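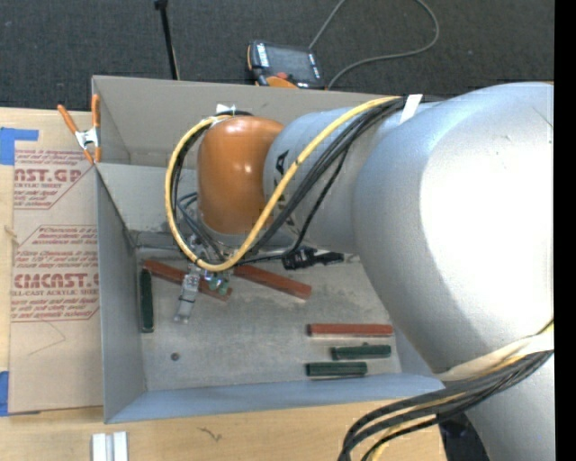
Clarncombe Walking and Travel Club

30 June 2018

Kenport, second night. The guidebook promises 14 chapels on the old pilgrim road and I have now been inside nine of them, which my knees consider plenty. The best was the little one at Zumine, all blue tiles and candle smoke, with a saint over the door who looked as if he'd just been handed the bill.

Then the cathedral. It has 49 steps up to the west door and a sign at the top saying to use the side entrance. Inside there is room for nearly 2,000 people and I shared it with a sleeping dog.

Supper by the harbour - grilled fish, warm wine, a long argument about the bus. It leaves for Lai at an hour I last saw in January. The monastery there was founded in 1605, or possibly stands at 1,605 feet. My notes only give the number. I've packed a jumper in case it's the feet.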